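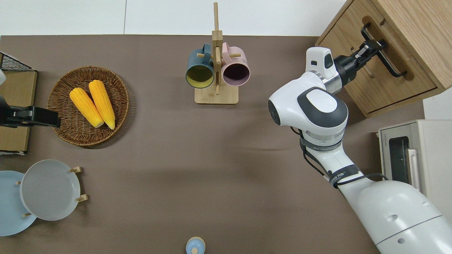
上回下课有人追到走廊里问我，三家装修公司报的价差了一大截，挑最便宜的那家签了，后面他要是一直加钱怎么办，是不是干脆挑中间那家比较稳？

这个问题问得太好了，我回去就把这一讲的顺序整个改了！本来打算先讲合同条款，现在先讲报价单。挑中间那家真的不一定稳，三张单子写的压根可能是三件不同的工程，你拿总价去比，等于拿苹果比冰箱。

第四讲 报价单、合同和增项（讲义）

带来上课的东西：自己家的或者朋友家的报价单一份，名字电话涂掉；一支红笔；计算器，手机上的就行。没有报价单的同学用我发的那份，也就是Rorthorpe那套老房子的单子，这学期的作业都围着它转。

一、先把单子拉平

我自己第一次装修的时候，拿到单子直接翻到最后一页看总数，看完松了口气，然后就签了。后来水电那一块补的钱够再买一套橱柜。所以我现在翻单子都是从中间开始翻，总价拿便利贴盖住，同学们也可以试试，挺管用的。

拉平的意思是，把几家的单子改成同一个格式，一行对一行。每一行至少要有这几样：做在哪里，做什么，用什么材料、什么规格，数量和单位，单价，小计。再加一栏备注，专门写工艺，比如刷几遍、基层怎么处理、旧的谁来拆谁来运。

Henríquez给Rorthorpe那套房子的报价单有232行，很多同学一看就头大。先别怕，长单子其实比短单子好对付。我见过全屋只有一页纸的报价，卫生间翻新就一行，后面写个“一项”，再写个总数。这种单子看起来清爽，真出了争议你连指着哪一行说话都不行。

拉平的时候常碰到的情况，我把它们写在下面，课上会一条一条举例。

单位不一样。一家按平方米，一家按米，一家按“项”。踢脚线按米，吊顶按投影面积还是按展开面积，差别都不小。遇到“项”，请对方拆开，拆不开就请他写清楚这一项包括什么。

范围不一样。甲家的铺砖含找平，乙家的不含，找平藏在另一页。这时候把乙家的两行加起来，再跟甲家比。

材料不一样。都写“防水涂料”，一家写了Estitis，一家只写四个字，后面那家得让他补上型号和每平方米的用量。

该有的没有。这个最麻烦，眼睛很难看见不存在的东西。办法是拿最长的那张单子当底稿，别家没有的行先空着，然后拿空着的行去问。

问的时候口气可以很平常：“这一行您这边是含在别处了，还是不做？”对方的回答请他写在邮件或者消息里，口头说的回头都记不清，我自己也记不清。

二、数量怎么核

这一节要动手。单价大家都会砍，可是我带过的班里，愿意自己拿卷尺核数量的同学每次都是少数，其实钱往往就在数量里。

墙面面积的算法：房间周长乘以净高，减去门窗洞口。有的公司洞口全扣，有的扣一半，理由是洞口侧边也要批要刷，费工。扣一半不算坑人，但是要在单子上写明白，侧边就不能再另外收一遍了。

拿Rorthorpe的客厅来练。我和同事量出来扣完洞口墙面是70平方米，大家按讲义后面的平面图自己再算一遍，算出来跟我差一点没关系，差很多就回去看看是不是把走道那面墙算进来了（每一届都有人算进来，平面图上那条虚线确实画得不清楚，我下回重画）。

地面就简单了，长乘宽，柱子和固定柜子底下扣不扣，先说好。瓷砖另外要算损耗，损耗跟砖的大小、铺法、房间形状都有关系。斜铺比直铺费，大砖在小卫生间里也费。Lidora的店员给的损耗建议偏宽，我不怪人家，补货批次不同颜色会有出入，多买一点图个安心。你们问一句没拆封的整箱能不能退，能退就放心按宽的买。

水电是最难事先核的，墙还没开，管子怎么走都是估。做法有两种：

按实结算，就是先给单价，做完了拿尺子量，多少算多少。好处是公道，坏处是你心里没底，而且有人会绕远路走管，几个弯一绕，长度就上去了。

包干，就是一口价。好处是省心，坏处是他可能在你看不见的地方省。

我个人偏向按实结算加一个封顶，封顶的数写进合同，超过的部分除非你签过字，不付。走管的路线开工前在墙上弹线，弹完一起看一遍，拍照留着，封墙之前再拍一次。照片里放一把卷尺，以后要在墙上打洞，翻出来就知道管子离门框多远。

三、单价里面有什么

同学最爱问“这个价贵不贵”。我通常不直接答，各地差得太多，同一个城市，有电梯没电梯，材料搬上去的工钱也不是一回事。可以看的是单价的构成：主材、辅料、人工、机具、管理费、税。不需要每一行都拆给你看，挑金额最大的几行拆就够用了。

举个作业里的例子。那张单子上有一行墙面处理，单价100，备注写“含铲除、修补、批刮、打磨、底漆、面漆”，看着什么都有了。再往下翻好几页，杂项里又有一行“铲除旧墙皮”。这是重复收费吗？我第一眼也觉得是！去问了，对方说前面那个铲除指的是局部空鼓，后面那个是整面铲到基层。两种说法都讲得通，可纸上没写清楚，将来就是一场架。所以请在红笔栏里改成“局部空鼓铲除”和“整面铲除至基层”，再标上各自的面积。

改字不丢人，也不得罪人。好的施工方其实喜欢你改清楚，他也怕完工时扯皮。

还有几个词看到了就用红笔圈出来：

“按常规做法”。谁的常规？请写遍数、厚度、材料。

“同等品牌”。可以接受，前提是换之前要你书面同意，最好列出能换的那几个。

“等”。比如“含拆除门窗等”，这个“等”字后面站着一排东西，请他列完。

“业主自理”。先别急着生气，有些东西自己买确实合适，但要看清楚自理的是材料，还是连安装也自理。灯具、五金、龙头，买了没人装的事我听过太多回了。

“赠送”。赠送的项目也写规格，也写保修，也写不想要能不能折现。

四、签合同之前

合同的格式本身不用太纠结，各地一般都有示范文本，用那个打底比用公司自己的那份省力。报价单作为附件，每一页都签字，连图纸也签。别嫌手酸。

付款分几次付，原则是你付的钱大体跟着做完的活走，不要让钱跑到活的前面太远。开工付一部分，水电验收完付一部分，泥瓦和防水验收完付一部分，油漆或者安装做到一半付一部分，剩下的等竣工验收再付，另外留一点尾款当保修押金。比例课上可以讨论，对方要买材料，你压得太狠他也动不了，这个要体谅。

我比较在意的是“验收完”这三个字。进度款写成“水电进场时付”和“水电验收合格后付”，差几个字，手里的主动权就差很多。验收标准也要有出处，写按哪个规范，或者自己在附件里写：闭水试验做多久，墙面用多长的靠尺量、允许差多少，开关插座的高度从哪里算起，是从毛坯地面还是从完成面。最后这条听着很小，地面一抬高，满屋子插座都矮了一截，丑得很，还不好改。

工期要写开工日和竣工日，也要写什么情况可以顺延。下雨、停电、邻居投诉、你选砖选了三个礼拜选不出来，这些都分清楚算谁的。对，选不出砖算你的，我自己就拖过，门板颜色换了两回，工人在别家干了好久才回来，我一句话也说不出口。

保修从哪天算、哪些算保修、报修以后多久上门，也写上。防水的保修和一般项目的保修期往往不同，要分开列。

五、增项，今天的重头

增项本身不是坏事。墙打开了发现里面的管子锈穿，那就得换，谁来做都要加钱。要防的是三种：本来就该做、故意漏报的；可做可不做、吓唬你做的；做完了才告诉你的。

漏报的靠第一节那张拉平的表来防。吓唬你的，就多问一句“不做会怎样，什么时候会怎样”，再找另一家问问同样的话，隔一晚上再回复，很少有什么东西是当场非定不可的（漏水和漏电除外，这两样马上处理）。做完才说的，靠合同里一句话：凡变更须事先书面确认价格及工期影响，未经确认的不予结算。这句请大家抄下来，原样放进附件就可以。

变更单的样子很简单，我用的那张就半页纸，内容是：编号，日期，位置，原来怎么做，现在怎么做，增加多少减少多少，工期变几天，双方签字。减的也要写！很多人只记得加的那一半。取消了一面背景墙，那面墙的木作、油漆、灯带都要退，一行一行去找，别只退木作。

金额很小的变更每次都走纸面也烦，我的做法是跟对方约好一个门槛，200以下的消息里回一个“同意”就算数，月底一起补到变更单上；超过的先签后做。门槛定多少看你自己，关键是定了就两边都照着来。

预备金也顺带讲一下。老房子要多留，新房子可以少留，管道和电线没动过的房子尤其要多留。这笔钱单独放着，不要在选沙发的时候把它选进去了，我说的就是去年的我自己。

六、回到开头那个问题

最便宜的那家能不能签？把三张单子拉平，空着的行补齐，数量换成你自己核过的数，再重新加一遍总价。加完了它还是最便宜，而且愿意把那句变更条款写进去，我觉得可以谈。补齐以后它反而变成最贵的，那也没什么好犹豫的了。要是对方死活不肯补，说“您放心，到时候都好说”，我一般就把单子还给他了。

还有同学课间讲，报价单拿去给另一家看，让人家照着报，这样行不行？我不太赞成。空白的清单可以给，别家的单价遮掉。你自己做一份没有价钱的工程量清单，发给三家填，出来的结果最好比。做这张清单大概要花一个周末，第一次会做得很慢，做到厨房那一页就快了。

作业

第一题，把Rorthorpe的报价单里厨房和卫生间两部分抄进空白表，找出单位写“项”的行，每一行写一个你要问对方的问题。问题要问得出答案，“这个包括什么”太宽，往细里问。

第二题，按平面图核两间卧室的墙面面积，洞口全扣和扣一半各算一次，写出算式。光写结果的我会退回去，不是为难你们，我得看见是哪一步不一样。

第三题，假设卫生间的浴缸改成淋浴房，写一张变更单。提醒一下，防水高度、地漏位置、砖的数量、龙头，都会跟着动，减项别忘了。

第四题选做，拿自己手上的真单子，用红笔圈词，拍下来带来小组里互相看。

作业星期一晚上八点之前交，纸的电子的都收。手写的请写大一点，我眼睛不太行了。

下一讲讲防水和找平的先后顺序，会带几块切开的样板来，想近看的坐前排。卷尺还是要带。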